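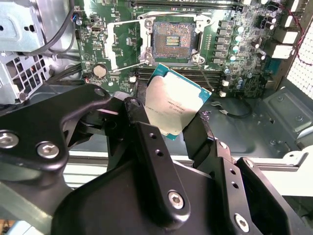
2 min read

Girkidau: a catalogue of desktop motherboard manuals

Version notes, November 28, 2022. Maintained by Aisyah Siregar.

Contents

Girkidau is a table of 580 scanned manuals for desktop motherboards, one row per manual. It holds bibliographic data and jumper and socket information keyed in by hand. The scans themselves are stored separately under Flulari and are not part of this download.

Files

manuals.csv: main table
sockets.csv: socket names and their accepted spellings
errata.txt: corrections received after release

Fields in manuals.csv

id: integer, stable between versions
maker: name as printed on the title page
model: board model, spaces removed
revision: blank if the manual covers all revisions
socket: key into sockets.csv
pages: page count of the scan, covers included
lang: two-letter code
colour: 1 if scanned in colour, 0 if greyscale

Encoding is UTF-8 with Unix line endings. Fields containing commas are quoted. The first row is a header.

Known problems

Revision numbers are unreliable where a maker reused one manual for several boards. Page counts disagree with the printed numbering in 20 rows, mostly fold-out diagrams. Two rows share a model name and differ only in socket; do not use model as a key.

Manuals in languages other than English are under-represented. The Fladow donation, around 1,000 items, has been sorted but not catalogued.

Changes since the last version

Socket names normalised. Duplicate rows merged, keeping the lower id. The old Raju import script has been removed, as it dropped leading zeros from model names.

Licence

The tables may be copied and modified with attribution. Manuals remain under their makers' copyright. Send corrections with the row id and a page reference.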